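Chapter 3
Closing the Loop

When I started at Cimcombe, my boss Jolán Takács handed me a kitchen simulator and a two-armed robot and told me to get the fridge open. I had a planner I loved. It spat out a beautiful path with 22 waypoints, and I played it back with my eyes half shut. 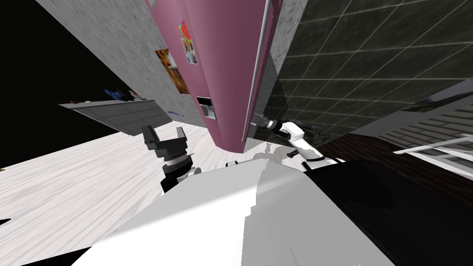

A path is only a guess made ahead of time, so this chapter is about checking the guess while you move. We'll write a small controller that runs 30 times a second, compares where the hand is with where it should be, and nudges it.

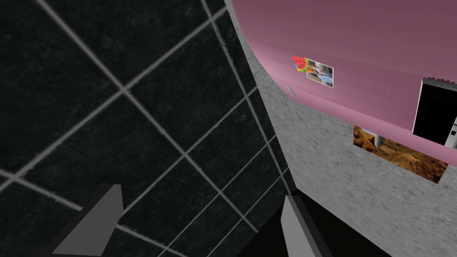

You'll need the Simico package from Chapter 2 – any version from September on is fine. My first log had 2,147 lines in it, and I read every one (please don't!).

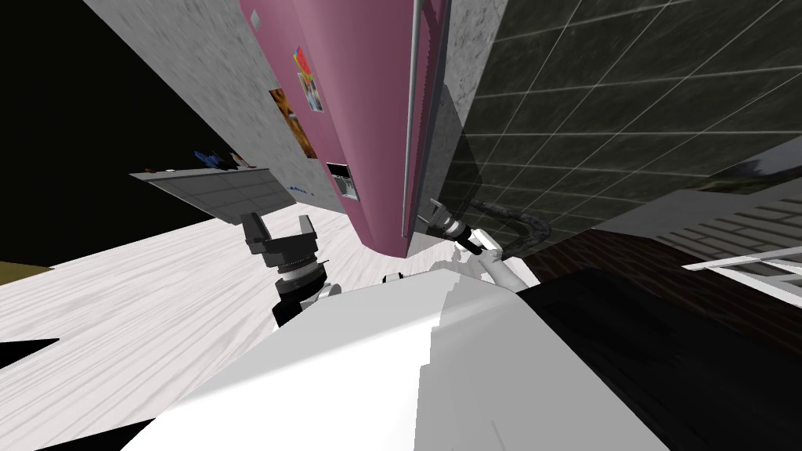
Error is the word we'll lean on most, and it just means the gap between wanted and measured. Take the right arm, with its dark tool near the base of the tall pink cabinet and the long silver handle running up the right edge. Which point on that handle do we want? Pick one, write it down, and we can start subtracting.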